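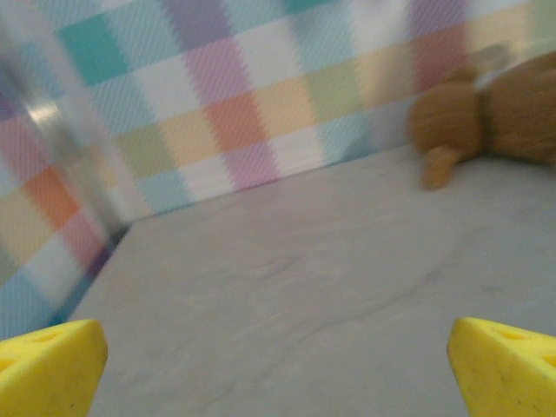 Progress report: soft-object handling project
Prepared for the Jandska program office
March 7, 2019

Summary

Work on the Grerach cell stopped for nine working days in this period after a fault in the gripper. The cell is running again at reduced speed. We expect to finish the plush toy trials in May, three weeks behind the plan you approved. We are not asking for additional money.

What happened

During a run of plush toy pickups the gripper closed on its own while the arm was moving back to its start position. No one was inside the guard and no one was hurt. The operator pressed the stop button and the arm halted, but the fingers stayed closed and kept pushing against each other until the power was cut at the cabinet. One foam fingertip tore at the mounting screw and was replaced.

We went through the logs the same afternoon. The same thing had happened twice before in that week, for a shorter time, and had been written down as a missed grasp. Those two entries have been corrected.

Cause

The signal cable to the gripper runs along the forearm and bends at the wrist on every cycle. One conductor had broken inside the jacket. When the wrist turned far enough the contact opened, and the gripper controller read the lost signal as a command to close. The cable had done almost 1,450 cycles since it was fitted. It is sold for fixed wiring and should not have been used there. That was our mistake in the original build.

The second problem is more serious. The stop button halted the arm but did not cut power to the gripper. The risk assessment says that it does. The wiring was changed last year when the Tedesco controller was added, and the stop circuit was not tested again afterward.

What we have done

The cable has been replaced with a flexible type and given a longer loop at the wrist. The controller now holds position and raises an alarm if the signal drops out. The gripper supply has been moved onto the stop circuit, and we tested the button with the fingers open, closed and moving. Sernton checked the new wiring and signed the drawing. Arm speed is limited to half until the cell has completed 500 cycles without an alarm — it had completed 218 when this report was written.

Parts and the outside inspection came to $941, paid from the maintenance line.

Effect on results

All pickups from the week of the fault have been left out of the success rate and will be repeated. Earlier data was checked against the controller log and stands. The trials with fabric bags have not started.

Still open

The risk assessment is being rewritten and will be sent to you with the next report. The cable on the second arm is the same fixed type. That arm is locked out until its replacement arrives. We also need a rule for retesting the stop circuit after any wiring change — a draft is with the lab manager.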